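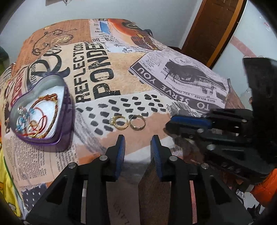 Selling Handmade Bags Online: Listing Titles and Shop Sales
Project report, Small Business Practice module
Oduor Nzioka and Jabari Bakilana
Submitted May 6, 2024

1. Background

Our project looked at how the wording of a listing affects sales in a small online craft shop. We worked with Lyimo, a one-person business that makes cotton tote bags, zip pouches and pencil rolls. The owner sells through a marketplace site called Benach and also has a stall at the Pendamgate craft market. She told us at our first meeting that the stall did well and the online shop did not, although the stock and the prices were the same.

Both of us had bought from shops like this before but neither of us had sold anything. Jabari had done a short course in sewing, which helped when we had to describe seams and linings correctly.

2. What we wanted to find out

Our main question was whether longer, more exact titles would bring more people to a listing. The second question was whether those visitors would buy. We also wanted to know how much time the owner would need to spend on the changes, as she does her own cutting, sewing and posting and did not want another evening job.

3. Method

The shop had 14 listings when we started. We left seven as they were and rewrote the titles and first lines of the other seven. The owner had given most items pet names, such as "Marigold" or "Little Harbour". Buyers searching the site would not know these names, so we moved them to the end of the title and put the type of item, the colour and the size first. "Marigold" became "Yellow cotton zip pouch, lined, pencil case size, Marigold".

We did not change prices, postage or photographs. The new titles went up at the start of February and stayed until the end of the month. We wrote down the visits to each listing from the seller page, and the owner kept a note of orders in her usual book. Oduor copied both into a spreadsheet called Ernetti, after the template it was built from.

We had planned to split the listings so that each group had the same mix of items. This did not quite work. The pencil rolls sold out on the stall in the first week and had to be taken off the site, and two of them were in the group we had rewritten. We kept their visits up to the day they were removed.

4. Results

The rewritten listings had 297 visits over the month. The unchanged listings had 100. Visits to the rewritten group were low in the first few days and then rose, and the zip pouches had the largest share.

Sales were closer. The rewritten group sold 9 items and the unchanged group sold five. Four of those five were the same large tote, which a returning customer ordered as gifts. Without that order the gap would look much wider, but we have left it in the figures.

The owner also had more messages than usual. Most asked about washing, and two asked if a pouch could be made in green. She has since added a washing line to every listing.

5. Discussion

The titles seem to have brought in more visitors. We are less sure about sales, as the numbers are small and one order can change them a lot. A larger share of visitors bought from the unchanged listings, possibly as these people already knew the shop and went straight to what they wanted.

We should have recorded visits for a month before making any changes. The seller page only shows the last few weeks and by the time we noticed this the earlier figures were gone. The loss of the pencil rolls was also a problem we could have avoided by asking the owner to hold some back from the stall.

Rewriting one listing took us a quarter of an hour at first and less than half of that by the end. The owner thought this was fair for new items but said she would not go back over old ones unless they were selling slowly.

6. Work shared

Jabari wrote the new titles and first lines. Oduor did the spreadsheet and sections 4 and 5. We both went to the meetings with the owner, apart from the last one, which Jabari missed through illness.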